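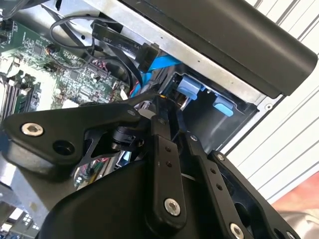 Hard rubbish in Wakulum is changing from July and I think a lot of people will get caught out, so I'm starting a thread. The two free kerbside collections stay, but the contractor will no longer take anything with a plug or a battery. It all has to go to the transfer station on Flernau Road, where the first item is free and after that it's charged by weight. I have a garage full of gear from my late father-in-law: two televisions, a bread maker, a few radios and an old desktop computer that's already open with its insides on show. I rang to ask whether an open case like that counts as one item or as parts, and the woman on the phone didn't know. She took my number and I haven't heard back. Has anyone had a clear answer on what counts as an item?
Posted by: back_gate_46

I got charged $38 last month for a microwave, a vacuum and a box of cords. The box of cords was counted as a separate item. The bloke on the weighbridge was decent about it but said that was how he'd been told to do it.
Posted by: Marnie T

I went the same week with more than that and paid nothing. It depends who is on. The sign at the gate still has the old prices.
Posted by: ridgeback

That's the part that annoys me. I don't mind paying. I mind not knowing what I'll pay until the car is on the weighbridge with six others behind it. If the sign is wrong, put a sheet of paper over it until the new one turns up.
Posted by: back_gate_46

I'll be the one who disagrees. The old system was no good. Every collection our street had TVs out on the nature strip with the backs kicked in and the cable cut off for the copper, glass all over the footpath, and then it rained on it for a week. I walk a dog down there. If people have to drive it in themselves, at least it stays in one piece until it gets there.
Posted by: Sreekumar Gowda

It stays in one piece if they drive it in. What will happen is it gets dumped on the track behind the oval, same as the mattresses did when they put the mattress charge on. Go and have a look down there now. Then the council pays someone to pick it up anyway and we've all paid twice.
Posted by: ridgeback

Mattresses are a different matter, the charge was much higher. I haven't seen any electrical gear dumped at the oval and I'm there most mornings.
Posted by: Sreekumar Gowda

You're there on the car park side. Try the creek side.
Posted by: ridgeback

I don't own a car and I don't think anyone has thought about that. The transfer station is past the end of the bus line and they won't let you walk in on foot because of the trucks. My neighbour offered to take my old heater, but there are plenty of people in the units on our side of town who would be in the same boat. Kerbside was the only option that worked for us. I wrote to the council and asked if there could be one day a year where a truck parks at the hall. I'll post the reply if I get one.
Posted by: Chunhua Cheng

A truck at the hall is a good idea. Dasora did it for a couple of years when my sister lived there, in the school car park.

On the sorting question, I worked at a recycler for a long while and can tell you how it was done there, though every yard has its own rules. Anything that's mostly steel is easy and worth something. Boards and cables were kept apart from the casings because they went to a different buyer.

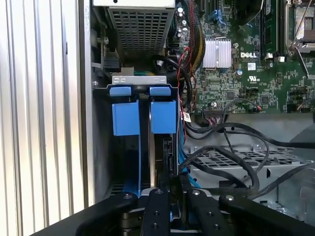

Plastic housings were the headache, particularly off printers, and we often paid to get rid of them. Batteries had to come out before anything else, laptops and cordless tools especially. Flat or not, they can start a fire if they get crushed in the back of a truck, and I'd bet that's the main reason the contractor wants out of kerbside. So tape the terminals and take them separately. The hardware shop on Kubiak Street has a tub for the small ones.
Posted by: old_tinsnips

Good to know about the batteries. I'd have left them in.
Posted by: Marnie T

I don't buy it. If it was about fires they'd have said no batteries and left the toasters alone. It's a cheaper contract, that's all.
Posted by: ridgeback

Could be both. We had two truck fires in my time and one of them was a kid's ride-on toy. People don't know what has a battery in it.
Posted by: old_tinsnips 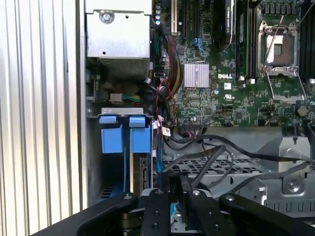
Do I need to take the hard drive out of a computer before I drop it off?
Posted by: jacaranda_lou

It's up to you, but I would if there was ever banking or tax on it. The station doesn't wipe anything, they just put it in the cage with the rest. Take the drive out and keep it, or put a drill through it a few times, with safety glasses on. They'll still accept the computer without it.
Posted by: old_tinsnips

The library has someone who'll help you copy photos off first if you book in. Mum did it. She waited three weeks for a spot, so get in early.
Posted by: Marnie T

I got my call back. An appliance is one item whether it's open or closed, as long as you bring it in together. Loose cords in a bag under 20 kilos are meant to be free, so Marnie, I'd be asking for some of your money back. They're also getting the sign changed but couldn't tell me when.
Posted by: back_gate_46

I've thrown the receipt out. Typical. Thanks for chasing it up though.
Posted by: Marnie T

Did they say anything about illegal dumping? Last time they told us there'd be a camera at the creek and there's still no camera.
Posted by: ridgeback

I didn't ask. The number is on the back of your rates notice.
Posted by: back_gate_46

Reply came from the council. They will "consider" a drop-off at the hall if there is enough interest, and they want 200 names. I've left a sheet at the chemist and another at the front desk of the library. You have to put a Wakulum address or it won't count. People with cars can sign too.
Posted by: Chunhua Cheng

Signed at the chemist this morning. I still think the change is the right one, but you should be able to get rid of a heater without owning a car.
Posted by: Sreekumar Gowda

Is the library sheet at the desk or on the noticeboard? I couldn't see it.
Posted by: jacaranda_lou

At the desk, you have to ask for it. They open at 10.
Posted by: Chunhua Cheng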